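Research Participants Wanted: Kitchen Worktop Heights and Standing Comfort
Salthorpe Centre for Domestic Ergonomics
Posted Mar 18, 2025

Salthorpe is recruiting 80 adults for a study of worktop height and standing comfort during ordinary food preparation. The study is led by Patricio Casado and forms part of the Riltine programme on housing standards. Its results will be used to revise the height tables in our guidance for landlords and kitchen fitters.

Existing tables assume a single worktop height for a whole kitchen. Earlier work in the programme suggested that the preferred height for chopping differs from that for mixing or washing up, and that elbow height predicts the preference better than overall stature. The present study tests both points with a wider range of ages and body sizes.

What taking part involves

Participants attend 2 sessions at the Cabello building. At the first, a member of staff records stature, elbow height and reach. The participant then carries out set tasks (slicing vegetables, kneading dough, washing dishes) at an adjustable bench. At the second, the same tasks are repeated at heights chosen from the first set of results. After each task the participant completes a short comfort questionnaire covering the neck, shoulders, lower back and feet.
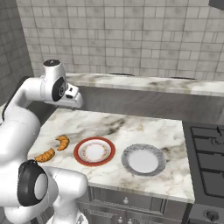 Rendered kitchen view with marble worktop.

Flat shoes must be worn at both sessions. Aprons, knives and ingredients are supplied. Wheat flour is used in the kneading task; an alternative can be arranged if requested at the time of application.

Who can apply

Applicants must be aged 18 or over and prepare a meal at home on most days. They must be able to stand and work without support for the length of a task. Left-handed applicants and those of short or tall stature are under-represented in our earlier data and are encouraged to apply. Persons who have had back, hip or knee surgery in the past year are not eligible, nor are employees of Pridness, which supplies the adjustable benches.

Payment

A payment of £200 is made on completion of both sessions. Those who withdraw after the first session receive half. Travel costs within the county are refunded on production of receipts.

Data

Measurements and questionnaire answers are stored under a participant number. Names and contact details are held separately and deleted when the study closes in December. Participants may withdraw at any stage without giving a reason.

How to apply

Request an application form from Fulgencio Ibarra, Study Coordinator, at the Salthorpe reception desk or by post. Please state your preferred hand, any food allergies and whether you need step-free access. Applicants who are selected will be sent an information sheet and consent form before a first appointment is booked.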